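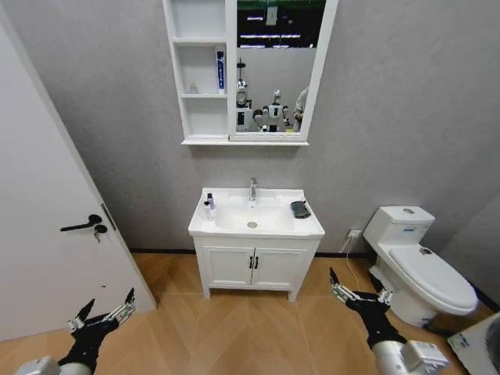
Figure 6. Bathroom bay, robot's-eye view, both hands forward in the ready position.

Section 6: Running the Bathroom Bay on Open Day

Applies to the Jimden demonstration hall, Sun 24 May. Read Section 5 (Power and E-stops) first. If you skipped Section 5, go back. It has the E-stops in it.

6.1 What visitors are coming to see

The bathroom bay is a mock-up. The tap is a real tap and the toilet is a real toilet, and neither is connected to anything. Visitors will ask. Children will ask with some urgency. The working washrooms are past the Nunico stand and down the hall on the left.

The advertised demonstration is "A Robot Tidies the Bathroom", which sets expectations at a level the Gomura software does its best to meet. One full routine takes 506 seconds. Tell the crowd that before you start, so they can make their own decisions.

6.2 Setting the bay

1. Leave the door partly open, black lever handle facing into the room. The key stays in the lock. Do not pocket it for safekeeping. We have had that conversation.

2. Stand the toothpaste box upright on the middle shelf of the mirror cabinet, against the divider, with the small bottle to its left. Nothing goes on the upper or lower shelves, including coffee.

3. Put the two small bottles on the left ledge of the basin. The labelled white one goes in front.

4. Fold the dark grey cloth and lay it flat on the right ledge. Any neat rectangle will do. The robot will not be offended by your folding, but the operator after you might be.

5. Close the toilet lid.

6. Check that both vanity doors are shut and that the cable from the low outlet runs down toward the toilet, clear of the robot's path.

Note: Compare the finished bay against Figure 6. If it matches, stop improving it.

6.3 Starting the robot

1. Walk the robot to the start position, facing the basin. The Krawczyk base handles the herringbone floor without complaint, though it takes the threshold strip at the speed of a bride.

2. On the tablet, select routine 1072 (Bathroom, Public). Routine 1070 looks almost identical in the menu and is the kitchen. Running it in here produces a lengthy search for a kettle.

3. Press READY. Both hands come up in front of the head camera, fingers raised and open. Wait for them to settle.

4. Confirm that the head camera feed is showing on the visitor monitor. The feed is the best part of the show, and most people will watch it in preference to the robot standing in front of them.

5. Press RUN and step back behind the yellow line. Narrate if you are comfortable doing so. Silence is also acceptable, and for some operators it is preferred.

CAUTION: Keep visitors at least 700 mm outside the line whenever the arms are powered. An outstretched phone counts as part of the visitor.

CAUTION: The robot does not shake hands in this bay. It will be asked to. Direct people to the greeting station at the front of the hall.

6.4 The mirror

The cabinet mirror picks up the hall behind the robot: the strip lights, the parked white humanoids along the grey wall, and whoever is standing beside them. All of it goes out on the monitor in good detail. Please keep this in mind if you are planning to eat a sausage roll back there.

Every group includes one person who asks whether the robot recognizes itself in the mirror. The approved answer is "No." The unapproved answers used in January led to a very long email from a philosophy student, and we would like to avoid a second.

Note: If the grasp planner reports two toothpaste boxes, it has found a reflection. Press PAUSE, turn the box a few degrees and press RESUME.

6.5 If something falls

1. Press PAUSE. Do not lunge.

2. Wait for the arm lights to go amber.

3. Pick up the item, put it back as in 6.2 and start the routine again from the top. There is no resume from a drop, despite what the tablet offers you.

4. Write it in the log. The bay logged 768 runs before this open day, and the drops column makes good reading on a slow afternoon.

6.6 Closing the bay

Park the robot, lower both arms and switch off the monitor. Leave the cloth and bottles where they are for the morning crew. Tablet goes on the charger in the Jimden office, face up, with the cable pushed in all the way until it clicks.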